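Ostach tabletop practice kit – one semester in

I run the after-school robotics club at Florndale, and we bought the Ostach practice kit in January after a long stretch of using whatever was in the junk drawer. I've had enough emails asking about it that I figured I'd write the whole thing up in one place. We do a two-arm pick and place project every spring, so what I wanted was boring stuff: a tray, things to put in the tray, and a cloth to put under all of it.
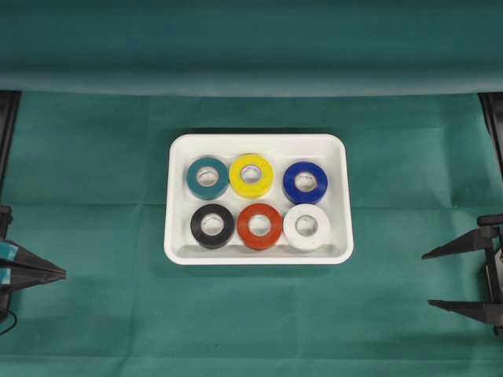

The rolls and the tray on the green cloth, with both arms at the sides.
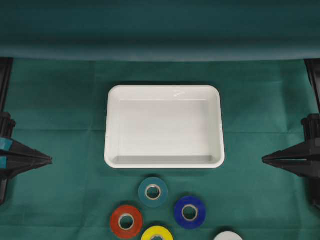
Can you use the kit if your club only has one arm?

It depends on the task cards you pick. The first half of the deck works fine with a single arm as long as it can reach the whole tray. The later cards have a handoff in them, and for those you need two.

OK, so the good. I love the tape rolls! I rolled my eyes a bit when I opened the box (you're sending me electrical tape?) but they are a great thing to learn on. They're light, they lie flat, they don't roll off unless you really try, and the hole in the middle gives the kids two totally different ways to grab one. Half my club wanted to pinch from the outside and the other half wanted one finger down through the core, and they argued over it for weeks, which is pretty much what I want out of a club. The colors are easy to tell apart too, so when a kid writes "blue goes last" everybody knows which one that is.

The tray is plain white plastic with rounded corners and a raised rim. The rim causes more trouble than you'd think. If you come in low you bump it, and then the tray scoots across the cloth and all your positions are off. We ended up putting a little rubber shelf liner under ours on competition days. It's shiny as well, and under our ceiling lights you can get a bright spot on the rim. Our color detection code did not like that at all until one of the students, Natanael Macedo, figured out he could ignore anything that small.

Now the cloth. It comes folded in the box and it keeps those fold lines forever. I ironed ours on low, twice, and the creases came right back. For driving the arms by hand it makes no difference, but if your team is doing anything with vision I'd plan on a steamer. The other thing is the color. Green cloth and a teal roll – who signed off on that? The teal one is by far the hardest to pick out. The older kids ended up treating it as the boss level, and I've made my peace with it, but for beginners I'd leave that roll in the box the first couple of weeks.

The task cards are decent. You get 20 of them and they start with very simple moves and work up to filling the tray in a set color order. The wording is a bit stiff and a couple of them assume you already know what a home position is. I rewrote those on index cards. I'd also skip the printed score sheet, the boxes are tiny.

We took all of it to the Cleredby meet in the spring, where 13 teams were running a sorting round, and having practiced with the same kind of setup for months made a huge difference in nerves. We did not win (our arm stopped halfway through the second run with a loose connector, long story) but the kids knew exactly what they were doing up to that point and I was so proud of them.

I did look at the Lis set before buying. It has nicer blocks and a real carrying case, and it was more than our budget could take. The Ostach came to 208 dollars with shipping. The box claims the rolls are good for up to 3000 grabs. I have no idea how you'd check that, but ours still look fine apart from some scuffed edges.

Four stars from me. I'd buy it again for a club our size, and I'd happily pay a few bucks more for a cloth in some other color. If anyone has found a gray one that fits, please leave the link in the comments!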